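Hall and Grounds Hire: Frequently Asked Questions

Crichton Community Centre > Hire > FAQ

Last updated 2 Apr 2019

Who can book the centre?

Any local group, school, club or family. Groups based in Crichton or Bravdale pay the community rate. Everyone else pays the standard rate, which is listed on the Fees page. You need to be 18 or over to sign the hire agreement.

What spaces are available?

The main hall, the craft room, the kitchen and the fenced grounds behind the building. The grounds can be booked separately for outdoor programs, such as bush playgroup or school holiday sessions. The kitchen can be added to any booking but can't be hired without a room.

How far ahead can I book?

One-off bookings open 11 weeks ahead. Regular groups book by the term, and the forms for each term go out by email. Regular groups have until the end of February to confirm their times for the rest of the year. After that, unclaimed times are offered to the waiting list.

How many people can we have?

The craft room holds up to 40 people. The limit for the main hall depends on whether you're using tables, so please put your layout on the booking form. Children and babies count towards the total.

Can we use the kitchen to cater for our group?

Yes. The oven, stovetop, fridge and urn are included in the kitchen fee. Bring your own tea towels and take all leftover food home with you. If you're selling food to the public, you'll need a temporary food permit from the council, and we need a copy before the day.

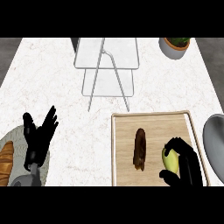
Do we need to bring our own serving gear?

Plates, cups and cutlery are in the kitchen cupboards and are free to use. Serving gear is limited, so most groups bring some of their own. If you're laying out a morning tea on a small bench, a two-tier rack like the one on the marble benchtop takes up less room than a row of platters. Label anything you bring. Items left behind are kept for two weeks and then donated.

Is the centre accessible?

There is a ramp at the Trotura Street entrance and an accessible toilet off the main hall. The path to the grounds is gravel and can be hard going for wheelchairs and prams after rain. Let us know if someone in your group needs to use it and we'll open the side gate, where the path is paved.

Can we light a fire in the grounds?

Only in the fire pit, and only if you ticked that box on the booking form. An adult has to stay with the fire until it's fully out. No fires are allowed on total fire ban days – this includes gas barbecues at our site.

Do we need insurance?

Incorporated groups and businesses need their own public liability cover and must send us the certificate. Private hirers, for example for a birthday party, are covered under the centre's casual hirer policy. Jumping castles and animal farms aren't covered, and the operator must supply their own certificate.

What happens if we need to cancel?

Tell us 2 weeks or more before your booking and you'll get a full refund. After that we keep the deposit. If we have to close the centre because of weather or repairs, you can choose a refund or another date.

Where does the hire money go?

It pays for power, cleaning and upkeep. Last year $1,863 went towards the new fence along the Zollier Creek side of the grounds.

Who do I contact?

For bookings and keys, ask for Senga McIver at the office. For questions about the grounds or outdoor programs, ask for Rory MacKinnon. The office is open on weekday mornings during school terms. Outside those hours, use the enquiry form and we'll reply when we're next in.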